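Small things, slippery things: tips for trying out a robot hand at your workbench

Welcome back to the workshop pages! Several of you wrote in after the June tips asking how we go about comparing hands and grippers at home, and whether you need a proper lab for it. You don't, I promise. A sturdy table, a bit of patience and whatever is rattling about in your kitchen drawers will take you a very long way.

Start with the table top. We used bare wood for ages, and every small thing we dropped skated off under the radiator. A piece of short carpet, glued or taped down well at the corners, makes life so much kinder. Fingertips can press into it a little when they reach for something flat, and a hand that comes down slightly too low gets a soft landing (ours has had plenty of those!). Choose a plain colour, as patterns can muddle a camera.

Next, gather your bits and pieces. I like to have a few big easy things, such as drinks bottles laid on their sides and a ball, and then something truly fiddly. Paper clips are my favourite. They cost next to nothing, and a hand that manages a bottle beautifully may go all to pieces over a paper clip. Keep them in a see-through tub and put only a few out at a time. 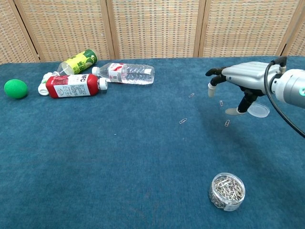 Fingers open over the carpet, with loose clips to try for and the tub of them in front.

Do look closely at the fingertips before you spend any money. We have had the Dolville hand and the Zervas gripper on the same arm, and the Zervas is lovely on bottles, quick and firm, but its pads are rather thick for anything thin. The Dolville is slower and fussier to set up (it took me almost 30 minutes the first time, with a cup of tea going cold beside me), yet I prefer it for clips and lids.

Give each hand 6 tries at the same object, from the same starting place, and write down every one, misses included. My friend Chrysoula Zacharopoulos taught me to wipe the pads between rounds with a barely damp cloth, and it has made our notes far more even.

Mind your cables, too! Leave enough slack at the wrist for a full turn, then move the arm slowly through its whole reach by hand, power off, and watch for snags.

Last of all, a plain folding screen behind the table is well worth having if your camera looks across the room. Ours hides a dreadful shelf of paint tins. Next time I'll go through controllers, starting with the little Ullside box and its very stiff knobs.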